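# Hand-held gripper closes unevenly on thin things but is fine on bulky ones: pads or pivots?

**Posted by slowcooker_bench** in Grippers & End Tools, February

Hi everyone, and sorry in advance, I do go on a bit. I look after the pair of hand-held grippers we use for tabletop recording at home, one in each hand, and I've done all the upkeep on them myself since we got them. Wiping the pads, checking the pins, running the closing check in the Trivdale app before each session. I wouldn't call myself a mechanic, but I've gotten pretty comfortable with a small screwdriver!

The trouble is with just one of the two. With light, bulky stuff like crumpled paper it behaves beautifully. Both fingers arrive together, the ribbed pads bite a little, and I can carry a paper ball to the trash bin without thinking about it.

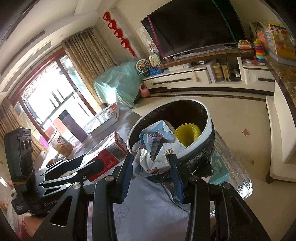
With something flat or slick, though, the left finger feels like it gets there a hair ahead of the right, and the item gets nudged sideways before the grip settles. It's worst on candy in shiny plastic packaging. I end up turning my wrist to make up for it, and I really don't want that habit showing up in all my recordings.

The app tells me a bit more. On our little reference block this gripper always used to read 424, and now it reads 445. Fully closed with nothing in it, it used to go down to 5 every single time, and now it wanders. Fully open is still 646, same as ever, so I'm fairly sure the travel at that end is okay. The other gripper hasn't changed at all on any of the three.

Things I've tried so far:

- Wiped both pads with a damp cloth and let them dry overnight
- Swapped the gripper to my other hand, to see if it was just me (no difference)
- Restarted the app and redid the zero with the fingers closed
- Snugged up the outer pivots a tiny amount, then got nervous and backed them off again

I have a spare set of Patard pads in the drawer and a tube of Callmont light grease that came with something else entirely. Before I start peeling and greasing, does this sound like a pad problem or a pivot problem? And if it's the pads, do I have to change both sides, or can I do the one that's acting up?

I do most of the work on a floral tablecloth over our table, by the way, in case the soft surface matters. A flat package lying on it is the case I'd most like to get right.
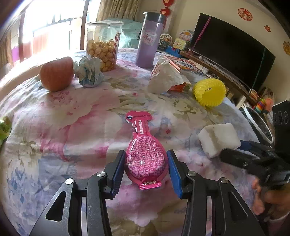

## Replies

**hingepin_harbor** · marked as helpful by the original poster

Welcome, and please don't apologize for the long post, the readings are what make it possible to help you at all!

I'd look at the pads first and the pivots second. Open hasn't moved, the block has crept up, and closed won't repeat. When I had the same pattern on mine, one pad had started lifting at the back edge where it's stuck to the finger. Something bulky presses it flat again and you never feel it. A thin package touches only part of the pad, so the loose bit rolls a little and you get that sideways nudge you're describing.

The check takes a minute or so:

1. Turn off the recording and let the gripper sit open on the table.
2. Press the top of each pad with a fingertip and try to slide it toward the base. It shouldn't shift.
3. Close the fingers on a strip of ordinary paper and pull the paper out. Do it near the tips, then again lower down.
4. Do the same on your good gripper so you know what "right" feels like.

If one pad slides, or the paper comes out easily in one spot, change them. And do both sides. I know it feels wasteful when you have one perfectly good pad, but a fresh pad facing a worn one gave me the same uneven closing all over again, and I had to open the second packet anyway. I also wouldn't read anything into one pad looking a darker blue than the other, as in your candy photo. Under a bright window mine look like two different colors half the time. Go by feel.

When you put the new ones on, clean every scrap of old adhesive off the fingers, line up the ribs so they face each other squarely, then close the gripper gently on a folded dishcloth and leave it overnight. Redo the zero in the morning, after the cloth is out — I forgot that part once and spent a whole evening chasing a fault that didn't exist.

If the paper pulls evenly everywhere and the pads are solid, then go to the pivots. Wiggle each finger side to side with the gripper held half open and compare it with the good one. Any extra play, tighten that pin a little at a time and recheck the block after each go. The linkage should still fall open freely when you're finished.

**toastrack77**

had this on a Halász one, not the same model. it was the grease. don't grease it

**oddsock_and_awl**

Agreeing with most of the above, but I'd go easier on toastrack77's advice, because a dry pivot can hang up too. A trace of the Callmont on the pin and nowhere else has been okay for me. Keep it far from the pads and wipe whatever squeezes out, then work the fingers open and closed for a while and wipe again. If you put on enough to see, you've put on too much!

On the tablecloth, I'd say it does matter a bit. With a flat package, the fingertips push the cloth into a small ridge and one of them can ride up on it. Try the same package on the bare tabletop. If the nudge goes away there, some of your problem is the cloth, and pulling it tighter and clipping it at the corners helped me a lot. It won't explain your block reading, though, so do the pad check regardless.

**slowcooker_bench**

Thank you all so much! I did the paper strip tonight. On the good gripper it holds everywhere. On this one it slips right out near the tip, and the right pad moves when I push on it, just slightly, but it moves. So both pads are coming off and the Patard ones are going on, and the dishcloth is already folded and waiting. I'm leaving the pivots and the grease alone for now. I'll come back with the new block reading once I've redone the zero.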